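白板使用与保养常见问题
Zemcombe 字母书写材料 · 帮助页面

以下问题来自使用 Otik 桌面白板练习写字母的家庭和班级。更换配件、退换货和运费的问题请看“订单与售后”页面，本页只讲怎么写、怎么擦、怎么放。

白板应该平放还是立起来？

两种都可以。初学字母的孩子平放比较省力，手腕有桌面托着，笔画容易写稳。立起来适合示范，坐在后排的人看得清楚。平放时请先把桌面擦干净，板背面压到沙粒或者干掉的胶水，时间长了会在桌面上留下划痕。桌子如果有一点倾斜，在低的一侧垫一张折好的纸巾就行。

大写和小写要一起教吗？

我们的练习册是一起教的。每一课先写大写，再在右边写同一个字母的小写，两个字母共用一条看不见的底线。第一课是 A。小写用单层写法，也就是一个圆圈加一条收笔，和手写体衔接得上；印刷体里带“小帽子”的那种写法放在认读部分，不要求孩子动手写。

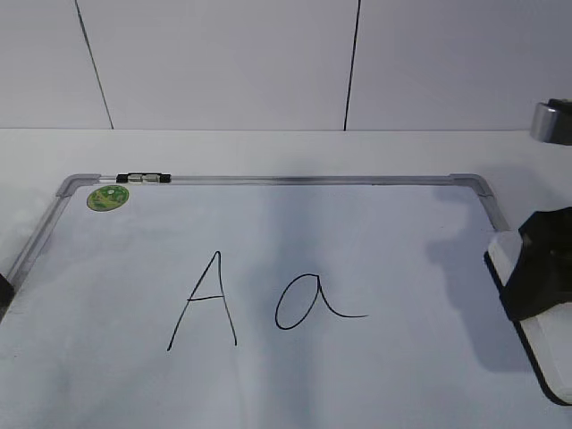
第一课：大写 A 与单层小写 a，黑色细笔书写。

小写字母应该写多高？

小写 a 要比大写 A 矮，通常到大写的一半或者稍多一点。刚开始不必拿尺子量，看上去明显矮一截就可以。孩子把两个写得一样高是常见现象，可以让他先写小写，再在左边补一个大写，多数人这样写两三遍就能分出高低。

收笔的尾巴要拉多长？

没有硬性规定。尾巴的作用是连到下一个字母，单独练习时拉长一些，孩子能体会到手往右走的感觉。等到开始写单词，再把它收短。尾巴往下掉得太多，连写时会挤到下一行，这时请提醒孩子在底线附近就转向右边。

要用什么笔？

请用白板专用的可擦笔，笔头细一些的更好。粗头笔写大字没有问题，写小写 a 时圆圈容易糊在一起。黑色最清楚，也最容易擦净。红色和绿色放久了会留下淡淡的颜色，建议当天写当天擦。水彩笔、油性记号笔和圆珠笔都不要用。

笔不用的时候放在哪里？

盖紧笔帽，横着放。竖着放时，笔头朝上会慢慢变干，朝下则容易积墨，第一笔会洇开。白板平放在桌上时，笔可以顺着上边框搁着，伸手就能拿到，也不会滚到写字的地方。

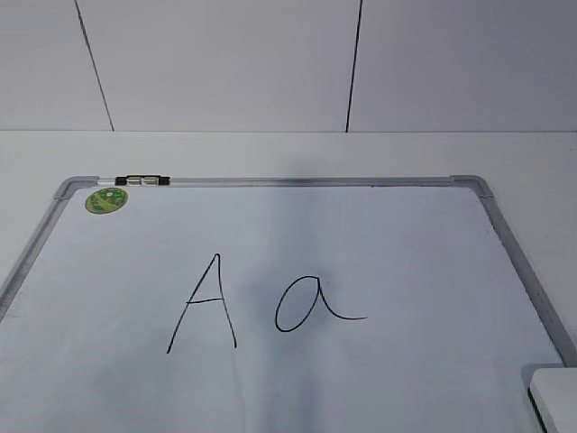

Barnthorpe：我们班是把笔统一收在盒子里，写完一轮再发。放在板边上的话，小的孩子总想去拿，字母还没看完就开始画了。大一点的班放在边上没有问题。

这个做法也可以。年龄小的班级建议集中收笔，家里一对一练习时放在手边更方便。

圆形磁贴可以一直贴在板上吗？

可以，但最好隔一段时间挪一下位置，把下面擦一擦。磁贴底下会积灰，连着推来推去会磨出一圈细痕。请把磁贴放在角上，给字母留出中间的位置。三岁以下的孩子在场时，请把所有小磁贴收起来。

擦过以后还有灰色的印子，是质量问题吗？

多数情况不是。先换个角度看一看，灯光从侧面照过来，手和笔筒的影子落在板面上，很像没擦干净。换了角度还在，再按下面的办法处理：

1. 用干净的干板擦从上往下擦，不要来回打圈。
2. 还有印子，用拧干的湿布擦一遍，再用干布擦一遍。
3. 仍然擦不掉，用可擦笔把印子描一遍，马上擦掉，旧的墨迹常常会跟着下来。
4. 最后才用白板清洁液，喷在布上，不要直接喷在板面上。

清洁液一瓶 500 毫升，一个家庭用一年绰绰有余。

能用酒精擦吗？

偶尔一次可以，不建议每天用。酒精去墨很快，也会让板面慢慢变涩，变涩以后墨就更难擦，越擦越费力。含研磨颗粒的清洁剂和钢丝球绝对不要用。

板擦脏了怎么办？

板擦底层吸满墨粉以后，擦过的地方会整片发灰。可拆的底层取下来用温水冲洗，不加洗衣粉，晾干再装回去。不可拆的在室外轻轻拍掉粉末，拍不干净就换新的。每天练习的家庭大约用得到几个月，班级会短一些。

很多家长来信问到光线和板面颜色的关系，这一部分由帮助页面的编写人单独回答。

板面为什么有时候发蓝，有时候发灰？

白板不是纯白的。它会跟着灯光走，冷色的灯下偏蓝，窗边阴天的时候偏灰，一块板上深浅不一也很正常。光滑的浅色表面都有这种情况，影子落上去，一边亮一边暗，界线还是软的。

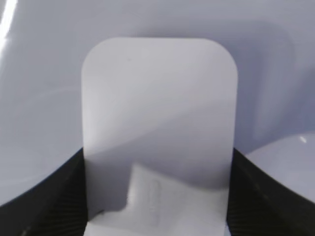 文／Onyshchenko

我自己调光的办法很简单：坐到孩子的位置上，拿笔悬在板面上方，看手的影子落在哪里。影子压住正在写的地方，就把灯移到另一侧。惯用右手的孩子，灯放在左前方；惯用左手的，放在右前方。不要把灯正对着板面照，反光比影子更影响看字。

墙面颜色也有关系。白墙会把光匀开，板面看起来平一些；深色墙前面，边角容易显得暗。不需要为此重新刷墙，把桌子往亮处挪一点就够了。

板面上有一个很小的黑点，擦不掉，怎么处理？

先用指甲轻轻碰一下。能摸到凸起，多半是干掉的墨粒或者灰尘，用湿布敷一会儿再擦。摸起来是平的，又不影响写字，可以不管。不要用刀片刮，刮掉表层以后那一块会永远吃墨。

每天练多长时间合适？

四岁到六岁的孩子，一次 6 分钟就可以停。练习册全套超过 106 页，不用赶，一页反复写几天也没有关系。一次写得太久，握笔会越来越紧，后面的字母反而歪。

孩子不肯写小写，只肯写大写，要勉强吗？

不用。可以连着几天只写大写，把三笔的顺序走熟：左边一条斜线，右边一条斜线，中间一条短横。短横写得偏高偏低都不要紧，两边能碰到就行。顶上的尖没有对齐，也先不用改。大写写顺了，在它右边留出空位，哪天孩子愿意了再补小写。

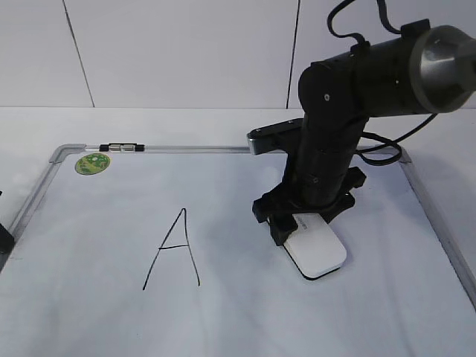
单独练习大写 A，右侧不写小写。

写字母时，板上要不要画格线？

初学阶段不画。空白的板面让孩子先顾形状，不会一出格就停下来。写到第 4 课以后，可以用浅色笔画一条底线，只画一条，中线等写单词时再加。格线请每次重画，长期留在板上会很难擦。

边框和包角松了能自己修吗？

能。包角一般是卡在边框上的，对准以后用手掌压回去。压不紧的时候，看看缝里有没有积灰，用牙签清掉再试。边框本身弯了就不要硬掰，请到“订单与售后”页面申请配件，并写明板的尺寸。

长时间不用怎么收？

先擦净，板面朝里，竖着靠墙放，中间隔一层软布。不要在上面压书，也不要放在暖气旁边。笔和磁贴另外装，别夹在板和墙之间。假期从七月放到开学的班级，收之前用湿布擦一遍再晾干，回来时就不会有陈墨。

没有找到您的问题？请在页面底部的表格里留言，写明产品名称和使用时间，有现场照片的话一并附上。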